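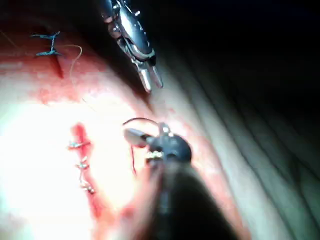
8 March 2024
Stostovville, wet bench and tensile room
Soak series, Plistine braided thread, second pull

Continuing from the December run, which was abandoned when the bath drifted. Same thread, new lot. The old lot is still in the drawer under the balance and should stay there until the comparison is written up. Do not mix spools. The labels look nearly identical except for the last character.

Setup. 144 lengths cut, all from the inner part of the spool. First meter discarded as usual. Half of them go in buffer, half stay dry in the desiccator as controls. Each soaked length sits in its own capped tube, no weights. In December we hung small weights on them and the thread took a set at the hook, so a good share of the breaks were at the hook and told us nothing about the braid.

Bath is the Sowa. Setpoint 37 C. The display reads high against the reference thermometer by 0.4, same as last month, so the setpoint is entered with the offset. Offset is written on tape on the lid. If the tape comes off, check with the thermometer before trusting the display. Water topped up this morning, lid seated. There is a slow loss from the left rear corner where the gasket has flattened. New gasket requested.

Buffer pH 7.40 at make-up, 7.38 today in the pooled sample. No change of buffer planned before the next pull.

Pulling. Sakik frame, 50 N cell, capstan grips. Rate and gauge length as on the method card, unchanged. Soaked pieces go from tube to grip directly, blotted once on filter paper, no rinse. Time from tube to start of pull kept under a minute. One piece went over because the crosshead had not returned. Marked L on the sheet and left in the data for now.

Knotted and straight pieces are being pulled separately. Knot is surgeon's plus two square throws, tied over the rod, tails trimmed to the notch. I tied all of today's knots. Previous pull was tied by two people and the scatter was wider, though the lot was different too so I would not read much into it.

Observations.

Dry straight: clean breaks, mid-gauge, no slip at the grips. Load curves lie on top of each other up to the knee.

Dry knotted: all broke at the knot entrance, as expected. Curves show the small step early on where the throws seat. The step is at a lower load than in December. Could be the coating on this lot or could be my hands.

Soaked straight: the toe region is longer. Looks like the braid takes up slack before it loads. Peak is down against dry but I am not putting a percentage in the book until the slipped pieces are sorted out. 2 slipped at the upper grip. The capstan surface had a film on it, probably coating carried over from the wet pieces. Wiped with isopropanol, let dry, no further slip. Added a wipe between groups to the method card.

Soaked knotted: most broke at the knot. Under the loupe the filaments at the break are uneven in length and fuzzy, where the dry ones are closer to square. Kept the ends in the film envelopes, both halves taped down with the break facing left.

File problem. The Sakik software stopped writing partway through the soaked knotted group. Last complete record is 1088. The next file exists but is zero bytes. Peak loads for the pieces after that were read off the screen and written by hand on the back of the sheet, so we have peaks without curves. Restarted the software, numbering resumed one higher than expected. Gap is real, do not go looking for the missing file. Disk was nearly full. Moved the older folders to the share and cleared the local copy.

Zero check at end of day: cell reads 0.02 N unloaded. Within limits. Span check with the hanging mass also fine.

Open items:
- replot with the slipped pieces out, then again with them in
- diameter on the wet pieces. The contact gauge squashes the braid, try the optical one
- someone else to tie a set from the same lot, same length of soak
- gasket
- find out whether the coating changed between lots; supplier sheet does not say

Next pull uses the tubes in the back two rows. Leave the front rows alone.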